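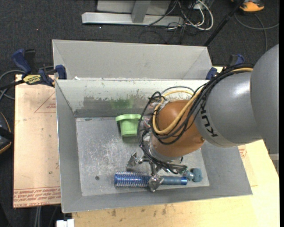

A KUKA arm over the bin, fingers down by the hairbrush.

Brellik Tidy Kit review: can a robot clear up after us yet?
By Tormod Magnusson
Feb 26, 2018

I've wanted a machine to pick up my house ever since I had kids, so when Sverre Ljungberg offered me two days with the Brellik Tidy Kit I said yes before he'd finished the sentence. The kit is software plus a gripper setup, and you bring your own arm. It costs $3,000, and that's before you buy the arm (ouch).

The job is simple to explain. Stuff goes in one metal bin, and the robot moves it to the bin next door. My stuff was the kind that ends up on a bathroom floor – a blue hairbrush with pale bristles, a light green plastic cup with a wavy rim, a little teal thing with rounded lobes. A three-year-old could do it in a minute while singing.

The hairbrush was my favorite test. It's got a smooth handle at one end and bristles at the other, and if you grab the wrong spot it rolls. Brellik did well with it! I gave it a bunch of tries and it mostly went for the middle and hung on. The cup was harder. It kept pinching the rim and then letting go halfway over, and the teal thing got shoved into the wall more than it got picked up.

Setup ate most of my first morning. The manual says the wrist can spin 360 degrees, which is fine until you look at all the cable looped around it, and I spent ages fussing with the slack. Clamp your bins down, too. I didn't at first and was sorry.

Would I want one at home? No, not this year. It's slow, it needs a big arm and a lot of floor, and it only knows about what's in the bin. For a small shop that sorts returns or odd parts all day, I can see it, and I liked it a lot more than the Inard kit I tried last August, which gave up on anything round.

Three stars out of five from me. Sverre says an update for cups is coming, and I've asked for another go when it's out.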